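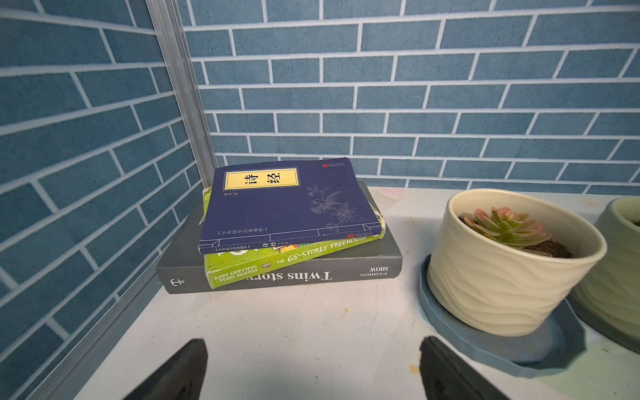

Book swap and plant table

The swap shelf at Wihongi House has moved. It used to be on the landing, where people had to squeeze past it with shopping, and since March it has been in the side room on the ground floor, next to the plants. The rules are the same as before. Bring one, take one, and if you have nothing to bring, take one anyway and drop something off when you can.

We are always short of books for younger readers. Anything by Andy Griffiths and Terry Denton goes quickly – The 65-Storey Treehouse is in the pile at the moment, well read, with a scuffed spine – and Farah Pelupessy has asked for more in the same series for the after-school group. Worn copies are fine as long as all the pages are there. Books in other languages are welcome too. There is a navy paperback of the 诗经, the Book of Songs, waiting for a reader of Chinese, and Prasetyo Tarigan would like to hear from anyone who could read a poem or two aloud at the summer evening and say a few words about them in English.

Please don't bring encyclopaedias, old phone books or magazines. We had 52 magazines left in one go in the spring and they all had to be carried out again.

The plants share the same corner. The three succulents are on their saucers at the back of the table, with the dark green watering can beside them. They need far less water than people think. Once every two weeks is plenty in summer, and less than that in winter. Pour at the soil and keep the rosettes dry, as water sitting in the leaves can rot them. The can has a long thin spout, so this is easy enough to do without wetting the books. If you do spill soil on the flowered mat, brush it up before you put any books down.
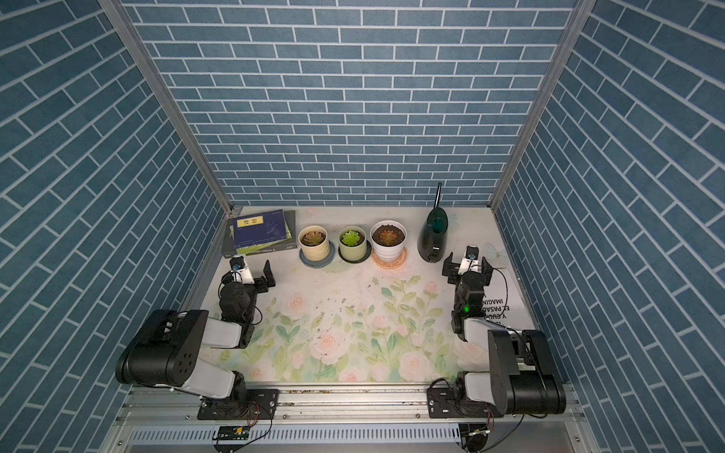 Ihor Moroz writes that he would rather see the pile kept well away from anything that gets watered, and that a box with a lid would settle it. He has offered to bring one from home.

We would be glad of the box. Until it arrives, please stack books flat with the biggest at the bottom, and leave a gap between them and the nearest pot.

Offsets from the succulents will be given away at the next swap, which starts at 8 in the side room. Bring a small pot with a hole in the bottom. Names to Emil Fankhauser, please, if you would like one kept back for you.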